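Wedding diary — December, late evening

We drove to Prirkitz this morning to look at the hall by the water. I did not sleep well before, because Thaddäus Frei from the hall office wrote us that another couple wants the same date in June. He gives us until the end of the month to decide. I don't like to be hurried, but I understand him.

The hall is bigger than I thought. Downstairs there is one long room with a low ceiling, and upstairs a smaller one with windows to the lake. My mother would like the ceremony upstairs. I prefer outside on the grass, even with a little wind. Tamau said nothing and walked up and down the stairs to see if his grandmother can manage them. There are 11 steps and a good rail. She can manage, but slowly, and somebody must go behind her.

The price is higher than in the letter. The room alone is what we expected, but the deposit is 1000 and we get it back only two weeks after the party. Chairs are included, tablecloths are not. Music must stop at midnight. Thaddäus said this three times, so I think there was once a problem with the neighbors.

We have 47 guests on the list now. It was less in October. Tamau's cousins from the coast are coming after all, and I am glad, only now the round tables don't work so nicely. I drew it on paper in the car, first with six tables and then with one long table like a letter U. The U is better. Nobody sits with the back to my father when he speaks, and he will speak long.

For the food we have two offers. Howlader cooks everything in the hall kitchen and wants to know the number of guests one month before. Skemico brings it ready and is cheaper, but we must return their dishes ourselves the next day. On the day after my wedding I don't want to carry dishes. I wrote to Howlader tonight and asked for a tasting in January.

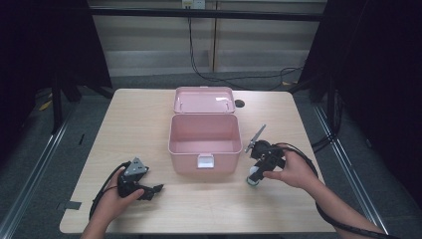
After supper

I called my mother and we talked for nearly one hour about the stairs. She agrees with the grass now, if we rent a tent. So I must ask what a tent costs, and if the ground by the water is not too soft for the poles. Also ask: where can the band park, and can we come the evening before to put up the lights?

Tamau is already asleep. I think we will say yes to Prirkitz.

Comments

Lenka: The U table is a good choice, we had it too. Leave enough space inside for the waiters!

Oriel B.: Ask about the heating also. June evenings by a lake can be cold.

marta_k: Did your mother really give up the upstairs room? Mine would never :)

Recent entries

The guest list, second try
Invitations: cream or white paper
My father's speech
Shoes for grass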